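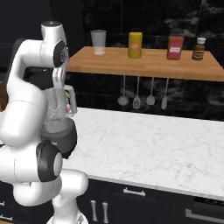 Handout 6: Notes to accompany the visit to Flalgate

These notes cover the simulation demonstration given at the Flalgate site in March and should be read with the handout on arm kinematics. The visit counts as one of the two practical sessions for the module. Bring a copy on the day; there will be no projector in the control room.

1. What the demonstration covers

The site runs its kitchen tasks in simulation before any of them are tried on a physical arm. Visitors see the simulated half first and the test cell afterwards. The simulated kitchen has a marble worktop, dark cabinets with silver handles, and a wooden shelf on the back wall with containers on it and utensils hanging underneath. The arm is a white, jointed unit with a fingered gripper.

The simulator is called Tristivitz. It handles contact, rendering and logging. The task scheduler that sits on top of it is Timik, and most of the questions in the worksheet are about Timik. You are not expected to know either program before the visit.

2. Terms used on site

Episode: one attempt at one task, from reset to either success or time-out.
Reset: the return of the arm and all loose objects to starting positions. Starting positions are varied slightly between episodes.
Hold: the period during which both finger pads are in contact with the object.
Clearance: the shortest distance between any part of the arm, or the object it holds, and any fixed surface.
Folded pose: a configuration in which the upper joints are bent sharply so that the gripper stays near the base. The rendered view at the top of this handout is a case of it.

The site staff use 'hold' and 'grasp' for different things. A grasp is the closing movement; a hold is what follows. Keep to this in your write-up.

3. The carry task

The task shown is a carry. The arm takes a small object in its fingers and moves it to a target on the worktop. Each episode is limited to 24 seconds of simulated time. A batch is 700 episodes. In the batch prepared for this visit, 648 ended in success and the rest in time-out or a dropped object. The logs do not separate these two kinds of failure, and you should say so if you quote the figure.

Points to look for during the carry:

The height of the gripper as it comes up to the worktop. The front edge has a slightly raised lip, and a low approach will bring the fingers into contact with it. Timik applies a minimum clearance of 65 mm over the lip while an object is held.

The wrist. In a folded pose a small change at the upper joint can call for a large rotation at the wrist. If the arm slows near the edge, check the wrist speed trace before blaming the planner.

The finger pads. They hide part of whatever is being held. From the visitor view you may see no more than a little green and pink between the fingers, and that is not enough to judge how the object is seated. Use the contact trace for this.

The shelf. It plays no part in the carry, but its underside and the utensils are collision surfaces and the planner treats them as fixed. In the physical cell the utensils would swing if touched. The difference matters for question 4.

4. Simulated and physical cells

After the demonstration the group moves to the test cell, where the same task is run on an arm with a Carbone gripper. The cell has a plain bench and no shelf. Expect slower movement: the speed limit is set lower when visitors are present, and episode times should not be compared directly with the simulated ones.

Friction at the finger pads is the weakest part of the model. Tristivitz uses a single value for each pair of materials. Real pads wear, and the site replaces them on a fixed schedule – ask to see the pad log if time allows.

5. Worksheet

Answer all four in the space on the back sheet.

1. Calculate the success rate for the batch in section 3 and state what the figure leaves out.
2. Sketch a folded pose with three joints marked. Show which joint limits the reach.
3. Explain how a raised front edge changes the approach path compared with a flat one.
4. Give one way in which fixed utensils make the simulated task easier than the physical one, and one way in which they make it harder.

6. Practical matters

Meet at the Flalgate gatehouse at 9.40 am. Closed shoes are required in the test cell and loose sleeves must be rolled. Screens in the control room may be sketched but not photographed. Worksheets go in the module tray by noon on the day after the visit.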